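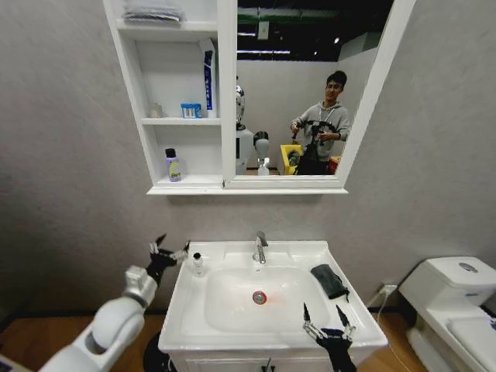
Figure 1. Bathroom sink task: two robot arms at the basin, with a gray cloth on the right side of the rim.

Unit 12: Household Chores and the State of the Art
Introduction to Service Automation
Instructor: Theano Triantafyllou
Revised March 5, 2024

Reading before class: Deligiannis, course reader, chapter on cleaning tasks. Students who missed Unit 11 should review the notes on grasping first.

1. The question for this unit

Can a machine do ordinary chores in an ordinary home? The course answer at present is "some of them, under supervision, and slowly." Students are expected to be able to defend or dispute that answer with reference to one task. The task for this unit is wiping down a bathroom sink.

2. Why the sink is difficult

A person cleaning a sink makes many small decisions without noticing them. A program has to be given each one, or has to learn it.

Soft items. The cloth in Figure 1 is crumpled, and one corner hangs slightly over the edge toward the basin. A crumpled cloth has no fixed shape, so a grasp planned from a stored model will usually fail. The second cloth, folded flat on the top shelf, is a different problem although the material may be similar.

Small and clear items. A small clear bottle with a black cap stands on the left rear corner of the rim. Clear plastic and glass are hard for depth sensors to measure. The arm must either move such a bottle or wipe past it.

Mirrors. The mirror above the sink shows a person and a humanoid robot on the room side. A vision system that does not identify the mirror may place both of them behind the wall.

Shiny surfaces. Chrome parts such as the faucet and the drain change in appearance as the viewpoint moves.

3. Shop floor and home compared

In the Banduva case study, a packing cell handled one carton size for 17 months with few changes to its program. The cell had fixed lighting and a fixed floor plan. Homes offer neither. Valentin Zamfir's guest lecture in August made the same point about kitchens, and his slides remain on the course page.

4. Terms to know

Deformable object; end effector; teleoperation; recovery behavior; task success rate.

5. Assignment

Choose one chore performed in a single room. In no more than 500 words, list the steps, mark the step most likely to fail, and state how a machine could detect the failure. Do not select the sink task. Submit the paper to Ultan Mac Giolla through the course page by 2359 on the due date. Late papers are accepted only with prior approval.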